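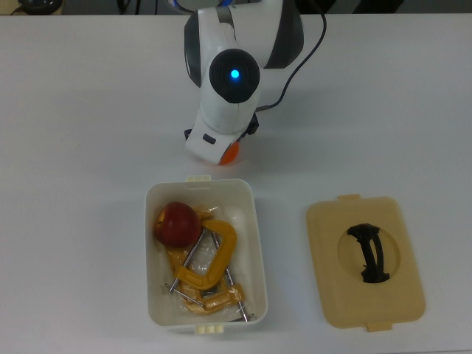 Shakuntala Prajapati m'a écrit, à peine les premières photos envoyées, qu'un fruit lisse lui en apprend plus sur une pince que tous les cubes en mousse du monde, et qu'elle voulait voir les doigts de près. Voilà de quoi faire ! Cette galerie rassemble nos essais de la pince Casado, deux doigts, montée sur le bras blanc de l'atelier de Gundgate, avec le contrôleur Mamham aux commandes. On la compare à l'Asaven, que nous utilisons depuis février et que je connais par cœur (défauts compris).

Le principe est tout simple : des fruits, un bac, un couvercle, et les mêmes consignes d'effort pour les deux pinces. Les serre-joints jaunes dans leur sachet plastique compliquent joliment la vie de la caméra, avec tous ces reflets.

## La prise par le haut

Mon moment préféré. Les doigts noirs descendent de part et d'autre de la pomme, et tout se joue dans les derniers millimètres. Avec l'Asaven, je réglais la vitesse d'approche à 12 mm/s et je croisais les doigts (les miens). Avec la Casado je suis monté à 15 sans rien changer d'autre, et quel plaisir de voir un mouvement aussi propre !

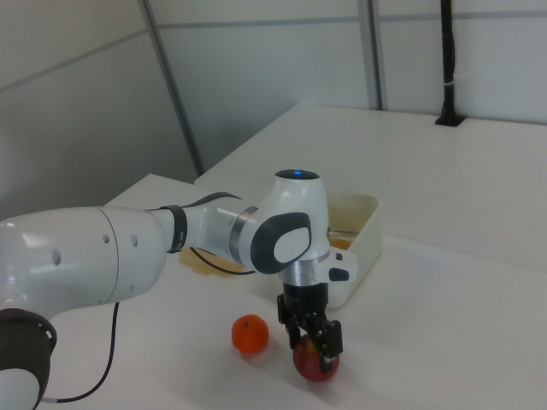 ## Les petits objets ronds

Plus c'est petit, plus le corps de la pince gêne la vue. Depuis la caméra de tête, le boîtier blanc du poignet couvre une partie de ce qu'on veut attraper, et il faut donc se fier à la position calculée juste avant la descente. J'ai fini par ajouter une pause de 2 secondes au-dessus de la cible, le temps que l'estimation se stabilise. Ça rallonge le cycle, mais je la garde.

Ici, la boule orange sous le poignet, avec le bac ouvert juste devant. 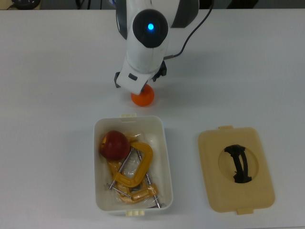
Shakuntala demande si une seconde caméra, fixée sur le côté, ne réglerait pas la question une bonne fois, quitte à revoir tout l'étalonnage. Elle a raison sur le fond, et la vue latérale est déjà bien plus lisible pour juger la hauteur des doigts. Reste à fusionner les deux flux dans le Mamham, qui pour l'instant n'en accepte qu'un à pleine cadence. J'ai commencé à regarder, c'est passionnant et un peu touffu.

## Deux fruits côte à côte

La pomme avec la mandarine juste devant : un doigt au contact du sommet de la pomme, l'autre un peu plus haut. C'est la configuration que je trouve la plus instructive pour comparer les pinces, avec si peu de place pour passer.

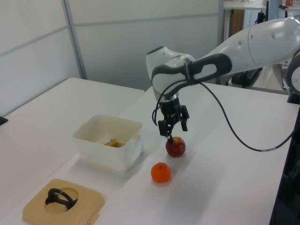

Côté chiffres, le journal compte 853 tentatives, les deux pinces confondues. Je n'ai pas encore tout dépouillé et je préfère ne pas lâcher un taux de réussite au doigt mouillé. Mon impression, pour ce qu'elle vaut : la Casado est plus douce à l'approche, l'Asaven plus tolérante quand la cible est mal centrée. Le changement de pince demande environ un quart d'heure, câble compris, et c'est le câble qui prend presque tout ce temps.

Prochaine étape, le couvercle beige et sa poignée noire, que j'ai très envie de faire saisir en biais. Si vous avez des réglages d'effort pour les poignées souples, je suis preneur !

Galerie mise à jour le 28/12/2024.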